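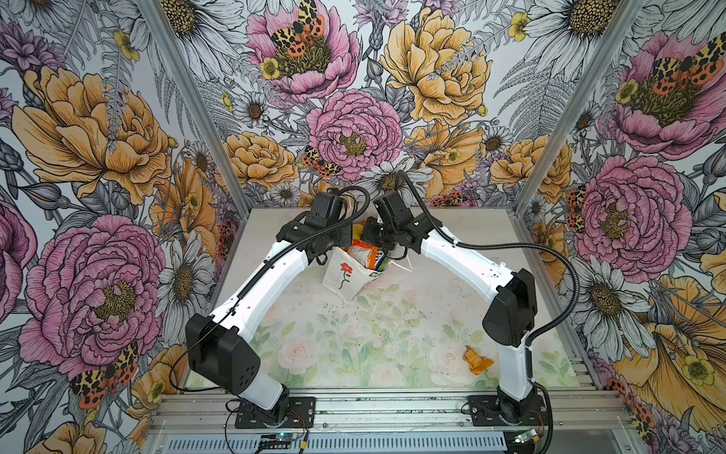
floral on three walls, roses on the mat

Re: [oldwalls] Stripping back to plaster, and paste question

Hi all

Quick one before work, sorry for top posting bits of this. Answers in between.

> We have four layers on in the front bedroom, the bottom one is painted
> over with something shiny and the steamer does nothing to it. Do we keep
> going or line over the top?

Keep going if you can bear it. We lined over in the hall at the Horuron St place and had bubbles by August, whole thing came off in one sheet like a wet towel. Shiny layer is probaly an old enamel. Score it, not deep, then warm water and a squirt of dish soap, leave it longer than you think. Go have a cup of tea. Then steam. Wide scraper, keep it flat. If you're gouging you're going too fast.

IMPORTANT, test the paint first. Old house, shiny paint, could well be lead. Don't sand it dry, don't let the kids in there, plastic on the floor and bag it up damp. Test kits at most hardware places.

> Someone said to use Tekton paste because it's slower. Is it worth the
> extra?

For a big floral, yes. Gives you time to slide the drop around and get the petals to meet. With the cheap ready mixed stuff I had maybe a minute before it grabbed. Tekton in the tub, not the powder. Powder went lumpy on me both times, could have been my fault, bucket wasn't very clean.

Paid 187 for the lot from Antoniadis last time, that was paste, size, lining paper and a new brush. Brush was the expensive bit. They'll hold stuff at the counter if you ring before 2.

> And how much do we allow for the repeat? Room is small but the pattern
> is huge.

Allow a full repeat per drop. I know it feels like a waste. Zuver florals are the worst for it, the one we have is a half drop so every second strip starts lower and you burn through paper. I ended up 18 inches short on the very last strip, behind the door, and patched it with offcuts from the wardrobe. You can see it if you know. I know.

Check batch numbers on every roll before you open them. Ours were all meant to be 2861, one wasn't, and the background was a different cream altogether. Didn't show until it was up and dry and the arvo sun came in. They swapped it but I still had to strip that bit off again.

Other things while I think of it

- size the bare plaster or it'll drink the paste
- plumb line for EVERY wall, not just the first one. corners in old houses are never square
- start at the chimney breast if you've got one, centre a flower on it, work out from there
- end in the corner behind the door
- power off before you go round the switches
- wipe the seams as you go with a clean damp sponge, dont wait

As for whether floral on every wall is too much, somebody asked that last week and I never got back to them. Depends on the room. Small room I'd go all in, it looks odder with one wall done and the rest white. Big room with a low ceiling I'd think twice. Tape a whole length up for a few days and look at it at night with the lamp on, colours go quite brown.

And keep the bottom layer if you get a decent bit off! Even a hand sized scrap. We've got ours flat in a folder, a blue trellis sort of thing, lovely, wish there'd been more of it.

Does anyone have a steamer plate that fits the older style hose? Mine's cracked and the new ones are all a different thread. Happy to pay postage.

Got to run, bus in five.

--
oldwalls list. To unsubscribe send a blank message with the word leave in the subject line.
Please trim your quotes.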